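The whiteboard at Reststead

Chutima Wiriya has run the shared workshop at Reststead since it moved out of the old Peixoto building, and she says the first thing she bought for the new room was a whiteboard.

"We had 306 square feet of shelving and no place to write anything down," she says. "People were leaving notes on tape. The tape fell off."

The board is large and stands out on the floor, and she keeps most of it clear on purpose. Jobs go up in the morning and are wiped off by five. Anything that has to stay longer goes on paper.

"If it's on paper, it's a rule," she says. "If it's in marker, it's for today."

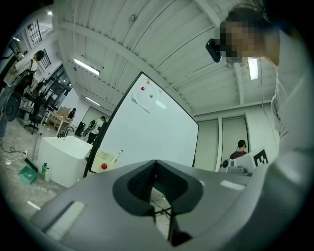 The whiteboard at Reststead, with one sheet up under three magnets.

The magnets came in a pack of 19 from a store that was closing. Wiriya doesn't assign the colors any meaning, though she has been asked. "Orange, red, green -- people think it's a code. I take whatever my hand finds."

Xolani Hendricks, who joined in September, wanted to replace the board with a screen. He priced one and dropped the idea.

"I still think a screen would be easier to read from the back," he says. "But I use the board every day. I'm the one who keeps buying markers."

Wiriya wants a second board by the door, a smaller one, for deliveries. She has 80 dollars set aside for it and is waiting to hear about a used one across town.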